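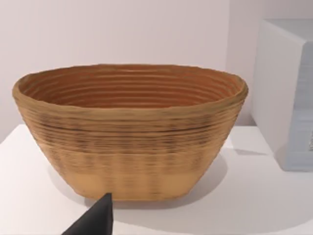

Trulala Basket & Fiber Club – Members' Board

Thread: soaking cane, how long is too long??

reedy_or_not
ok so second coil basket, started last night. Left the cane in the tub 60 minutes and its gone kind of hairy. Ruined? Bought 300 feet of the stuff from Plirnar so really hoping not

marshgrass
Way too long for flat cane. 22 minutes, warm water, then wrap it in a towel. Hairy means the fibers lifted. You can singe the fuzz off once it's dry, lighter, quick pass, don't linger

coilqueen
Disagree. I soak an hour every time, never had a problem. Depends on thickness. What gauge did you get?

reedy_or_not
bag just says "medium" lol

coilqueen
Plirnar medium is thick. An hour is fine. Bet the hair was there before it got wet, their September batch was rough

marshgrass
Or it was soaked too long. Which is what it looks like to me from the post. Cold water might get away with an hour, warm no

tuckedends
Can we not do this again – there's a whole Dafis thread on soak times, 1000 replies, no one agreed on anything

reedy_or_not
water was hot btw. should have said

marshgrass
There you go

coilqueen
Fine, hot is different. Still wouldn't toss it. Use the worst bits for the core, wrap with the good stuff 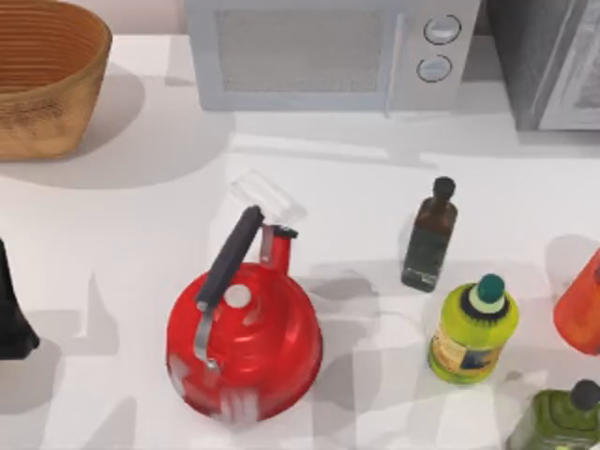
Page last changed: September, 9:40 pm

tuckedends
Second the core idea. Also how tight are you pulling? Beginners yank, then the wall curls in and you end up with a bowl. To get a side that flares, lay each new coil a bit to the outside of the last one. Small shift, every row

reedy_or_not
mine curls in yes. thought that was the cane

tuckedends
Nope thats your hands

marshgrass
Wet cane stretches too, then shrinks as it dries and you get gaps. Another reason to go short on the soak

coilqueen
Gaps are from loose stitching. But ok

reedy_or_not
going to unpick back to the base and try 22 min, warm. anyone used the Plarotden awl? the one I have keeps splitting the coils

tuckedends
Have it, good tip, handle is too small for me. A blunt tapestry needle does the same job for way less

reedy_or_not
ok trying the needle first. will post when teh base is done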